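Search this site Go
Home Guides Standards Templates Contact
Filed under: Good practice / Hand-held grippers

Running a recording session with hand-held grippers: a working procedure

June 2018

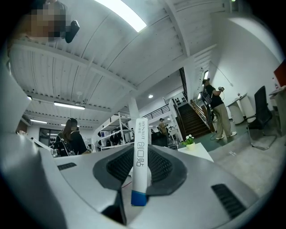
This procedure covers sessions in which several operators carry hand-held grippers in one shared room. It was written for the Kanholm site and is now also used at Lerkeck. It does not cover fixed arms, which have their own rules under the Heywood guide.

1. Before anyone picks up a gripper

Walk the floor first. Pick up scraps, tape ends and loose packaging. Mark any stair foot, doorway or change of floor surface as a no-stopping area. Operators look down at their hands while they work and will not see a step behind them.

Keep a clear lane 800 mm wide between work positions. Measure it with chairs pulled out, as they will be in use. If the lane cannot be kept, remove a work position.

Tell everyone in the room that recording is due to start. Anyone who does not wish to be recorded must be given time to leave. Faces are to be blurred before files go outside the site, without exception.

2. Checking the gripper

Inspect the shell for cracks and the vents for dust or tape. A blocked vent is a fault and the unit is to be withdrawn. Check that no wire crosses the path of the fingers. Where a wire has to run over the outside of the shell, fix it flat at both ends.

Open and close the gripper 6 times by hand. The movement should be even across the full travel. Wipe the lens with a dry cloth, then record a short test clip and play it back before going further.

3. Harness and cables

Fit the harness before connecting anything to it. Straps should lie flat. Cables between the harness and the gripper should allow a full arm's reach and no more. A cable that touches the floor when the operator stands upright is too long. Tie it up or change it.

Backpacks carrying batteries must be closed. Do not charge a pack while it is being worn.

4. Choosing and placing objects

Use objects that can be dropped without harm. Glass, blades, open liquids and pressurised cans are excluded. Record any wording on the object in the session sheet exactly as printed, and leave the entry blank if it cannot be read.

Start each task with the object in the position given on the sheet. Do not correct a poor grasp halfway through. Finish the attempt, mark it as failed and begin again.

5. Session limits

No operator is to do more than 80 attempts without a break. The daily limit is 144 attempts per person, failed ones included. Stop at once for numbness, wrist pain or dizziness and enter it in the log.

6. Closing down

Switch off the gripper, disconnect the cable at the gripper end, then take off the harness. Copy the files to the Patport store and check the file count against the sheet before wiping any card. Units with an open fault go on the red shelf with a tag stating the fault and the unit number.

The limits in section 5 are due for review in August.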